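Getting the Helwood flat ready for winter
December 27, 2023

I moved to Helwood in May and the heating bill for the first cold month came to $109. The old place in Mistthorpe never went over that, and it had two more rooms. So I spent the holiday break looking for drafts.

The worst one was the bedroom window. I put foam tape around the sash – 14 feet of it – and hung the heavy curtains my aunt gave me.
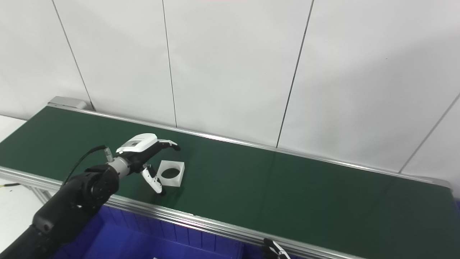 What's left to do

The front door still needs a sweep. Mahlet Woldemariam lent me her drill, so that should happen this week. After that I want to bleed the radiator in the hall, which knocks at night. I'll post the next bill when it comes.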